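Search this site Go

Student Projects / Tulance Workshop Course

Finishing a White Tabletop: Project Report

Our group had to refinish one work table for the shared studio in Colberg. The old top had glue stains and knife marks, and people doing layout work wanted a plain, light surface with nothing printed on it.

We filled the deeper cuts, let the filler set overnight, and sanded by hand. After that we rolled on 2 coats of Leditz white, with a light sanding between them. The first coat took most of a morning. The second went faster, as we had learned not to overload the roller.
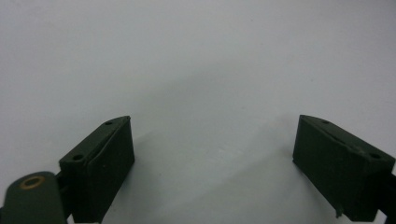 Checking the finish was harder than painting it. Under the ceiling lights most flaws disappear, so we used a desk lamp held low at one side and marked each bump with pencil. We went over those spots with 1000 grit paper and wiped off the dust.

The edges are still the weak point. Paint built up along the front, and we ran out of time to fix it before grading in May. The next group should tape the edges first.

2 comments · 1000 views · Share

Related projects
Orbán Shelf Repair
Sorting the Colberg Tool Drawers
Stool With Three Legs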